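Light and Materials: Clear, Cloudy and Solid

Text by Sanne Nijs. Diagrams checked by Roel Dijkstra.
Last updated 5 July 2010

Reading level: ages 9 to 12
Words in this unit: absorb, opaque, reflect, refract, scatter, translucent, transmit, transparent

What happens when light meets a material

Light travels in straight lines until it meets something. When it reaches the surface of a material, three things can happen to it.

Some of the light bounces back off the surface. We say the material reflects it.

Some of the light goes in and does not come out. We say the material absorbs it. The energy in the light does not disappear. It usually turns into heat, so a dark car seat left in the sun gets hot.

Some of the light may go through and come out the other side. We say the material transmits it.

Most materials do more than one of these at the same time. A window pane transmits most of the light that reaches it, reflects a small part and absorbs a very small part. If you add the three parts together, you always get the full amount of light you started with.

Transparent materials

A transparent material lets light through in an orderly way. Two rays that enter side by side come out side by side. Your eye can use these rays to form a sharp picture of whatever is behind the material.

Clean water, window glass and air are transparent. So is clear tape on a smooth surface.

A transparent material can have a color. A green glass bottle absorbs much of the red and blue light and transmits much of the green. You can still see a sharp picture through it, and the picture looks green.

Opaque materials

An opaque material transmits no light that you can see. All of the light is either reflected or absorbed. Brick, iron and thick cardboard are opaque.

The color of an opaque object depends on the light it reflects. A red brick absorbs most of the green and blue light and reflects most of the red. A white wall reflects nearly all colors. Black paint absorbs nearly all colors.

Opaque materials make dark shadows with clear shapes when the light comes from a small source, such as a flashlight. A large source, such as a cloudy sky, gives a shadow with soft edges, or no shadow you can make out.

Translucent materials

A translucent material is in between. Light gets through, but many of the rays change direction on the way. The change of direction is called scattering. Because the rays are mixed up, the picture that reaches your eye is blurred or missing.

Wax paper, frosted glass and thin cotton cloth are translucent. Fog is also translucent, although we do not often think of fog as a material.

Scattering has two main causes. The first is a rough or bumpy surface. Each bump acts like a tiny lens and bends light its own way. The second is small things inside the material, such as air bubbles, fibers or grains of pigment. Light bounces from one to the next before it leaves.
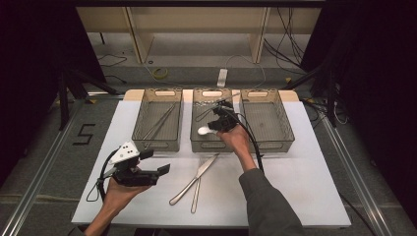
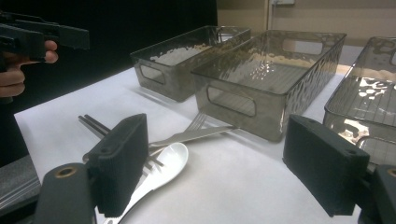

Scattering and color are two separate properties, and it is useful to test for them one at a time. A tint tells you which colors of light are absorbed. Scattering tells you how much the rays are mixed up. Plastic makers can change either one without changing the other, by adding dye or by pressing a pattern into the surface. The containers in the second photograph have a smoky gray tint and a rippled, hammered surface. One of the handle openings can be seen through the plastic, so a good deal of light is getting through. Where there is a hole, such as a handle opening, there is no plastic in the way and light passes with no tint at all.

The words also have everyday meanings that are less exact. People often say "see-through" for both transparent and translucent things. In science it is better to choose one of the two words and say how you tested.

Thickness matters

The same material can be transparent, translucent or opaque, depending on how much of it there is.

Suppose one sheet of tinted plastic transmits half of the light. Put a second sheet behind it. The second sheet receives only the half that got through the first sheet, and it transmits half of that. Now one quarter of the light is left. A third sheet leaves one eighth. Each sheet removes the same share of the light that reaches it, so the amount gets smaller and smaller.

Water works in a similar way. A glass of water looks clear. In the deep ocean, so much of the sunlight has been absorbed or scattered that the water is dark. Red light is absorbed first, and blue light goes deepest.

Metal can be thin enough to let light through as well. Gold can be hammered into a leaf so thin that some light passes, and the light that comes through looks greenish.

Bending at a surface

When light passes from one transparent material into another at a slant, it changes direction. This is called refraction. It happens because light travels at different speeds in different materials. It goes more slowly in water than in air, and more slowly again in most kinds of glass.

Refraction makes a straw look bent where it enters a drink. It also makes a swimming pool look less deep than it is.

Refraction explains a simple trick with paper. Dry paper is made of many fibers with air between them. Each time light crosses from fiber to air it bends or reflects, and the paper looks white and cloudy. If you put a drop of cooking oil on it, the oil fills the gaps. Light travels at nearly the same speed in the oil as in the fibers, so it bends much less. The oily spot becomes more translucent. Hold it up to a lamp and the spot looks brighter than the paper around it.

Two buildings and their windows

The old market hall in Skesdale was built in 1770. Its windows were made from blown glass. Each piece was cut from a larger sheet, and the sheets were never quite flat. If you stand inside and move your head from side to side, the buildings across the street seem to wobble. The glass is transparent, but its thickness changes from place to place, and so does the bending of the light.

The Van der Linden greenhouse in Canska has a roof of 638 panes. All of them are translucent. The gardeners need light to reach every plant, including the ones under the benches. Clear panes would give strong sun in some places and dark shadow in others. Scattered light arrives from many directions and reaches leaves that direct sun would miss. The panes transmit a little less light in total, and the light is spread more evenly.

A lamp shade does the same job in a small space. The Gidetti lamp in the reading room at Skesdale has a white glass globe. You cannot make out the bulb inside. The whole globe seems to glow, and the shadows on the desk are soft.

A test you can do

You need a flashlight, a sheet of white paper, a book to lean the paper against, and a set of flat materials. Good choices are clear food wrap, wax paper, tissue paper, aluminum foil, colored candy wrappers and a piece of cloth. Do not use a laser pointer.

1. Lean the white paper against the book. This is your screen.
2. Put the flashlight on the table 300 millimeters from the screen. Turn off the main light in the room.
3. Look at the spot of light on the screen. Note how bright it is and whether its edge is sharp.
4. Hold one material halfway between the flashlight and the screen. Look at the spot again.
5. Write down the brightness, the edge and the color.
6. Repeat with each material.
7. Fold the wax paper once and test it again. Fold it a second time and test it again.

How to read your results

Bright spot, sharp edge: the material is transparent.
Dimmer spot, fuzzy edge: the material is translucent.
No spot: the material is opaque.
Change of color: the material absorbs some colors more than others.

Move the wax paper until it touches the screen. The edge of the spot should get sharper. The rays are still scattered, but they have no distance in which to spread out. The same effect lets you read print through wax paper laid flat on a page, although you cannot read the page when the paper is lifted up.

Questions to think about

Why does crushed ice look white when a smooth ice cube can be clear?
Why do bathroom windows often have a bumpy pattern?
Which side of a wet T-shirt would you expect to transmit more light, the wet part or the dry part?

Next unit: Mirrors and Curved Surfaces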